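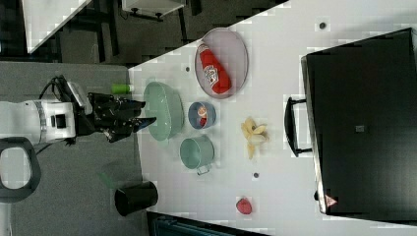 Greifer über dem Versuchstisch, davor eine hellgrüne ovale Schale.

Magazin > Technik & Beschaffung > Gespräche

»Der Arm ist selten das Teuerste«

16. März 2023

Wer Oriana Alarcón nach ihrem Budget fragt, bekommt erst einmal Tee angeboten, und dann muss man sich ein wenig gedulden, denn sie holt gern aus. Seit drei Jahren plant sie bei Pemska in Dristberg die Ausstattung der Versuchsplätze, auf denen Roboterarme das Greifen von Haushaltsdingen üben, und sie hat in dieser Zeit, wie sie lachend erzählt, mehr Angebote gelesen als Romane. »Ich war früher im Einkauf für Verpackungsmaschinen, da stand im Lastenheft, was man will, und fertig. Hier will man jeden Monat etwas anderes, und das soll dann bitte schon im Jahresplan stehen!«

Auf dem weißen Tisch liegen eine Banane, eine rote Quetschflasche auf einem ovalen Tablett und ein paar Schüsseln in Blau und Grün. Für solche Sachen gibt es bei Pemska eine eigene Kostenstelle, und Alarcón verteidigt sie mit erstaunlicher Leidenschaft. 845 Euro sind dort für das laufende Jahr eingeplant, für Geschirr, Dosen und alles, was eben herunterfällt und ersetzt werden muss. »Beim ersten Antrag hat man mich gefragt, ob ich einen Kindergeburtstag ausrichte«, sagt sie. »Aber wenn die Gegenstände fehlen, steht ein sehr teures Gerät da und wartet auf eine Schüssel. Das ist mir einmal passiert, ein zweites Mal passiert es mir nicht.«

Die größeren Summen gehen ohnehin anderswohin. Für den nächsten Platz hat sie zwei Anbieter in der engeren Wahl, Gallardo und Wiltunent, und über beide spricht sie freundlich, wenn auch mit gewissen Seufzern. Das Angebot von Gallardo sei im Anschaffungspreis niedriger gewesen, dafür waren Schulung und Ersatzfinger für die Hand gar nicht enthalten. Wiltunent hatte alles in einer Summe, die zunächst niemandem im Haus gefiel. »Ich habe dann eine Tabelle mit 77 Zeilen gebaut, vom Fundament bis zum Kabelbinder, und auf einmal lagen die beiden ganz nah beieinander. Der Arm ist selten das Teuerste, das sage ich jedem, der mich anruft. Teuer ist die Hand, und teuer ist die Zeit, in der jemand danebensteht und sie einrichtet.«

Gerade bei der Hand rät sie zur Geduld. Mehrere Finger bedeuten viele Gelenke, viele Gelenke bedeuten Wartung, und im Wartungsvertrag steckt nach ihrer Erfahrung der Satz, den man zweimal lesen sollte (meistens ziemlich weit hinten, in der Anlage). Sie lässt sich inzwischen schriftlich geben, wie lange eine Reparatur dauern darf und wer den Versand bezahlt. Im Oktober hatte sie eine Hand wochenlang beim Hersteller, während die Kolleginnen und Kollegen mit einem einfachen Zangengreifer weiterarbeiteten. »Das ging auch, man muss ja nicht jammern. Aber seitdem steht bei mir ein Ersatzgreifer im Plan, und zwar von Anfang an und ohne Fragezeichen.«

Und was würde sie einem kleinen Betrieb raten, der zum ersten Mal so etwas anschafft? Da überlegt sie lange und schenkt noch einmal nach. »Mieten, wenn es geht, wenigstens ein Vierteljahr. Und nur 80 Prozent vom Budget verplanen, den Rest braucht man, glauben Sie mir, den braucht man immer.« Über die Bestellung für den neuen Platz wird bei Pemska noch vor dem Sommer entschieden. Die Tabelle hat inzwischen ein zweites Blatt bekommen.

Zuletzt erschienen
Mieten oder kaufen: Was im Leasingvertrag stehen sollte
Ersatzteile richtig bevorraten
Rundgang durch eine Lehrwerkstatt in Dristberg
Schulungskosten im Jahresplan: drei Rechenwege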